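Home Articles Interviews Patterns Shop Notes About
Search this site Enter keyword Go

Laying it out flat: Sayaka Kudo on making quilts for other people

23 Jan 2026

Sayaka Kudo made her first quilt in 2000, for a nephew, out of shirts her father no longer wore. She still has the leftover sleeves in a drawer. She now runs Treva, a one-room quilting business in Prestilwood, and takes orders from people who want something made out of clothes they can't wear and don't want to throw out.

We talked in the front half of the room, where she meets customers. She had a bag of children's pajamas beside her chair and sorted through it while we spoke.

"Most people bring too much," she said. "They bring three bags and want one quilt. I tell them to take it home and come back with less. If I choose for them, I choose wrong."

She charges a flat price of $882 for a full-size quilt. That covers washing, cutting, piecing, batting and backing. Hand quilting costs extra, and she tries to talk people out of it unless the quilt is going on a wall.

"A machine-quilted one can go in the wash. I want them used. I had a woman who kept hers in the box until April of the next year. She was afraid of it."

Kudo learned from Shigeru Imai, who taught evening classes in the back of a fabric store called Pinitz until it closed. Imai is retired and lives a few streets away. He joined us partway through and took the other chair.

"She was impatient," he said. "She cut before she measured. I made her unpick a whole top."

"Two tops," Kudo said.

Imai's own work is plainer than hers. He likes squares and rectangles and has little time for appliqué. He thinks beginners are sold too many patterns and too many rulers, and that a first quilt should use one shape and no more than 5 fabrics. Kudo agrees on the shape. On the fabrics she does what the customer's bag tells her to do, and a bag of old clothes can hold corduroy, flannel and a slippery soccer jersey all at once.

The jerseys are the hard part. She backs stretchy fabric with a light fusible interfacing before cutting, and lets each piece cool completely before moving it. She won't take sequins. She took a wetsuit once and regrets it.

A quilt takes her nine weeks from the day the clothes arrive, and most of that is waiting and looking. She sews in the mornings and does the cutting after lunch, when the light comes in from the side and shows up stains she missed. Her batting is a cotton blend from a small mill, Ranjbar, and she buys it by the roll – she once ran out with a customer due the same afternoon and has kept a spare ever since.

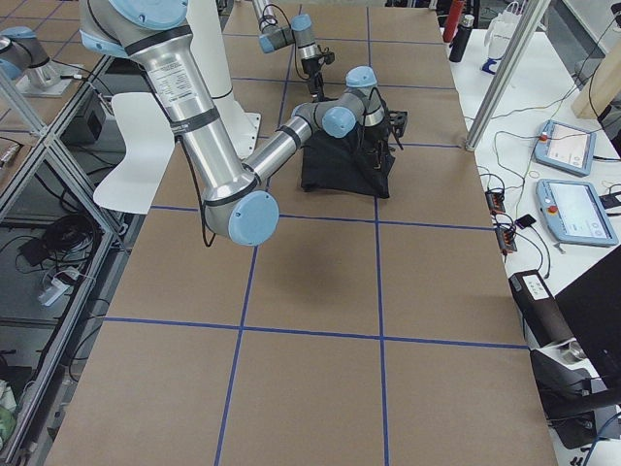
Layout is the stage Kudo likes best, and the one she and Imai still argue over. She used to arrange blocks on the floor of her apartment, stepping around them in socks. Imai wanted her to use a wall covered in flannel, as he does, so she could stand back. What suits her is a table spread with brown kraft paper and marked off into rectangles with blue tape, one block to a space. The far spaces look smaller from where you stand, and Imai says that is exactly his complaint. "You judge the near row and forget the back one," he said. Kudo walks to the other end and looks again from there.

"He pins things up and they fall down," she said. "Then he has to remember where they went."

She writes a number on a scrap of masking tape for each block before she stacks them for sewing. Imai uses safety pins, one pin for row one, two for row two, and so on. Neither would consider changing.

I asked what she would make if she had a month with no orders. She thought about it for a while, folding a pajama top with planets on it.

"I'd finish the one on my own bed," she said. "It has no binding. The edge is coming apart on his side, and my husband pulls at it."

Imai offered to do the binding for her. She told him he could pick it up when he went home – it was in the car.

Contact us | Copyright 2026 | Back to top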